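Rellport Office Annex, second floor
Workplace safety walk-through, 21 May 2023
Inspector: Huiling Shi
Accompanied by: Ladi Amadi

1. Exit routes
Main stair door closes and latches. OK.
East corridor narrowed by two archive cabinets. Clear width below requirement. Move before next walk-through.

2. Fire extinguishers
Pressure gauges in range. OK.
Unit by the copy room hung too high. Bracket to be lowered. Assigned to M. Fiore.

3. Electrical
Extension cord feeding a second extension cord at the Honberg desk group. Removed during the walk-through.
Panel labels legible. Circuit 5 listed as spare but carries load. Correct the directory.

4. Paper and housekeeping
Recycling bin lids missing on the window side. Reported in April, still open.
Loose paper is to be kept off heaters and out of walkways.
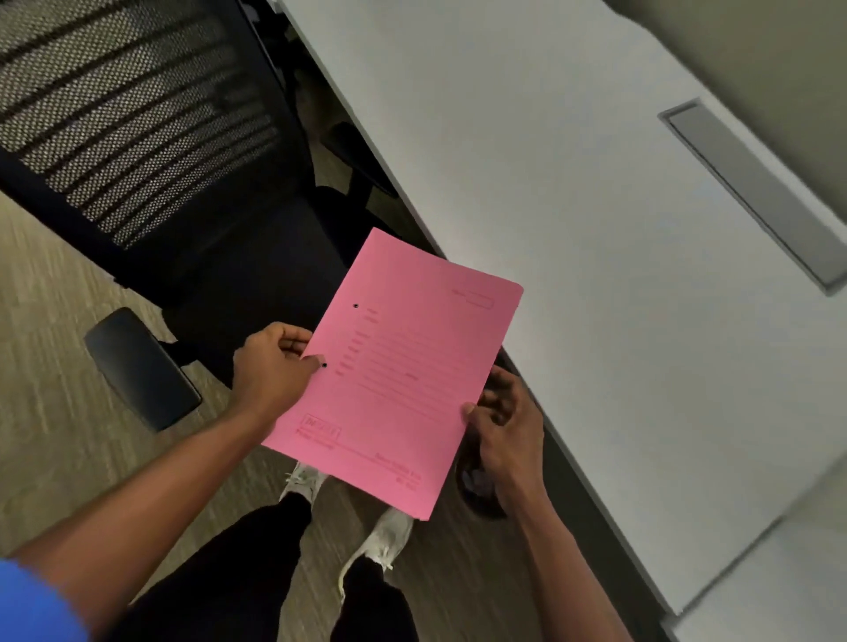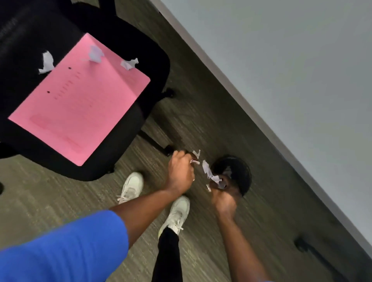

5. Storage
Shelf rating 2000 lb per bay, plate attached. Load estimated at almost 3000 lb in the end bay. FAIL. Unload top two levels before further use.
Step stool feet worn on one side. Tagged out.

6. Lighting
Emergency lights tested on battery. One unit in the north stair did not come on. Replace battery, retest.

7. First aid
Kit sealed. Eyewash bottle past its date. Reorder.

Open items go to Peiyu Zeng. Item 5 requires written confirmation before the bay is reloaded.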